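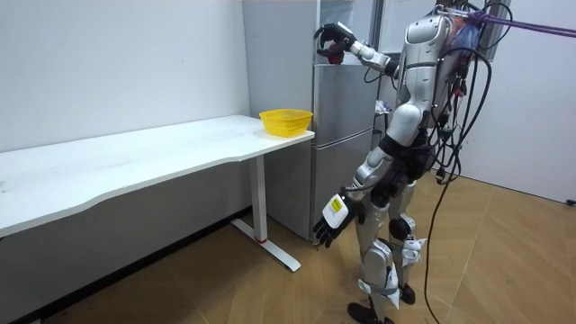 Akinyi Minja says I walked out of Batotholm in the wrong mood, that it's a love story and I watched it like a mystery, and that I owe it a second try before I say one more mean thing about the ending. She left that under my last post and then sent it to me again as a text, in case I'd missed it.

So I went back. Second time in one week, same seat, same bag of licorice (the salty kind, I'm sorry, I love it). And okay, Akinyi. Okay! You were mostly right.

If you haven't heard of it, Batotholm is the first feature by Tala Bataineh, and it's set on an island where the winter ferry runs when it feels like it. Haddadin, who never gets a first name, comes out to close up his dead brother's house. He plans to stay the weekend. The ferry stops, he stays a lot longer than that, and he falls very slowly and very clumsily in love with the woman who runs the fuel dock.

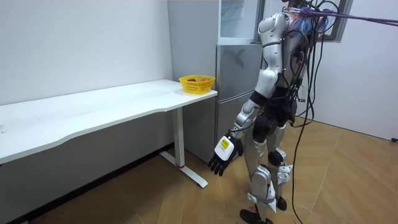

7 min read

I should say up front that I'm going to talk about the ending, so if you want to go in fresh, stop when I get to the part about the coat.

The first time I saw it I was so busy waiting to find out what happened to the brother. There's a locked shed, there's a phone that rings in the empty house, there's a neighbor who crosses the road when he sees Haddadin coming. Of course I thought it was going somewhere! I spent the whole middle section doing detective work in my head and getting more and more annoyed that the movie kept cutting back to two people eating soup.

The second time I just watched the soup. And the soup scenes are wonderful. There are three of them and they're shot from the same corner of her kitchen, and each time he sits a little closer to the stove. She never comments on it. By the third one he's basically in her chair and she's the one standing, and she hands him the bread without asking if he wants any. I got a lump in my throat over bread.

What I had also missed is how funny it is. My row was laughing this time, me included, at the bit where he tries to return a borrowed ladder and keeps running into people who each tell him it belongs to somebody else. It goes on for ages. I think I was too tense to laugh the first time around, and there were maybe five of us in the room, which doesn't help. Comedies need bodies.

I still have complaints. The music is too much. There's a piano theme that comes in every time anyone looks at water, and on an island people look at water a lot. And the flashbacks to the brothers as kids

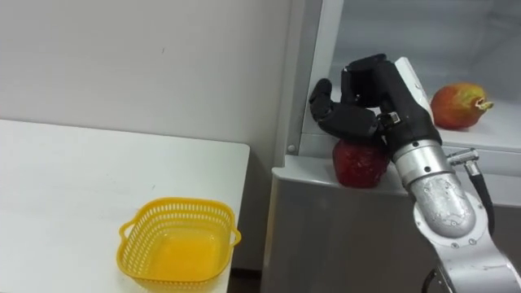 really don't need to be in there at all, because the older neighbor tells us the same things later in one speech, and tells them better. I'd have cut all of them. At 82 minutes it isn't a long movie, but it could lose those and be a tighter one.

Now the coat. Last warning.

Near the end the ferry finally comes, and Haddadin gets on it wearing his brother's coat, and she stands on the dock and doesn't wave. Cut to black. In my last post I called this a cop-out, and I said I'd wanted either a goodbye or a kiss and would have settled for a good argument. Akinyi's reading is that he's left his own coat at her house, on the hook by the door, and that you can see it in the shot right before. I looked for it, and she's right, it's there – behind her shoulder, for maybe two seconds. A man who leaves his only warm coat is coming back for it.

I don't know if I fully buy that. He could also just be forgetful, he does lose a glove and a set of keys earlier on. But I like it a whole lot better than my version, and I walked home in a much nicer mood. 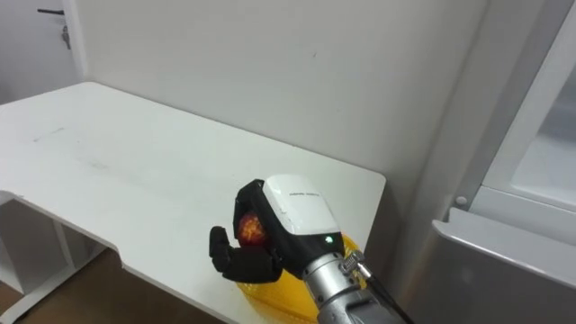
White desk, white cabinet.

A few odds and ends while I'm here. The Sturkent is keeping Batotholm on through the end of June, early evenings only, in the small room. Go on the left side if you can, the right speaker has a buzz and it picks the quiet scenes to do it in. Bataineh's short film Karton plays before it. That one is about a man moving house with a single cardboard box, and I enjoyed it so much that I was a tiny bit sorry when the main feature started.

I'm also hoping somebody puts the script out somewhere, I'd love to see how much of the ladder business was written down. If you've seen the movie, tell me in the comments which way you go on the coat. And if you liked the piano, tell me that too, I can take it. Next up I'm watching the one with the beekeepers that my sister keeps bringing up.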